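4.2 Do stated pan sizes mean anything?

Much of the advice on home energy use rests on the claim that people heat too much water in pans that are too big for the job. We are not convinced. The Droltley survey, the usual source, asked 3308 households to name the size of the pan they used most, and took the answers at face value. No one checked a single pan. When the Haugen group repeated the question in February with 70 of the same households, 45 gave a different answer. 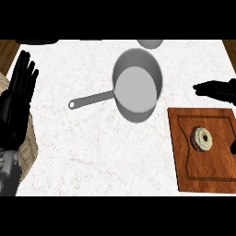 Figure 3. A gray metal saucepan on a marble countertop (computer rendering).

Part of the trouble is the word "medium." The Imard guidelines treat it as a fixed volume, but shoppers do not, and we found no evidence that stores do either. A household that calls its pan medium may be telling us only that it owns a bigger one.

The later Geseo study, with a sample of 1000, tried to fix this by adding more size labels. More labels do not help if the labels are vague to begin with - they only spread the error over more rows of the table. Until volumes are measured, we see no grounds for the savings figures built on these answers, and we leave them out of the model in Section 5.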